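Clearing the Cable Drawer

Gallery - 6 entries, one with a picture so far

The long drawer in the back office at Florkmont had not been sorted since we moved in. Xiaoyan Ren and Florian Wieser took it on over two afternoons in May, and Reto Koller came in at the end to do the labels. The page was last changed on Sun 9 August. Click an entry title to go to the full note. More pictures will be put up as they are ready.

1. The drawer
It is 78 cm wide and had leads in it up to the rim. Most of them went back to the old Lenari screens, which were sold two years ago. The drawer sticks on the left, so lift it slightly when you pull.

2. Black USB lead, coiled
The thick black one, wound into a ring on the white table, with the USB-type plug on the left and the small angled plug at the lower right. The packet behind it is the Deeyeo wipes, with the blue lid.

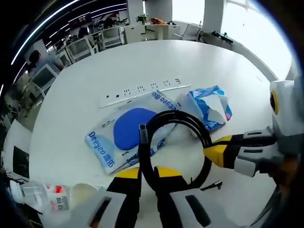
3. Mains leads
These went into the grey crate under the window. Anything with a damaged plug was taken to the recycling point in a separate bag. Please do not put loose adaptors in the crate - they have their own box.

4. Network cables
Sorted by length, short ones at the front. The two longest are on a hook behind the door. Lorenz Schwaiger has asked for one of them to be kept free for the meeting room.

5. Labels
Paper tags from Ruchti, sold in packs of 300. They are tied on at the plug end and written in pencil, with the date on the back. Florian Zaugg tried the sticky sort first, but they came off the rubber within a week and left a mark.

6. Boxes
Duken flat boxes with the clip lids. The small size holds most single leads if they are wound to the width of a hand. Wind them loosely and leave the plugs on the outside. Very thick leads need the next size up, and we are short of those until the next order.

Still to do: the phone chargers, the bag of memory card readers and the shelf over the printer. If you are missing a lead, ask Xiaoyan before buying a new one.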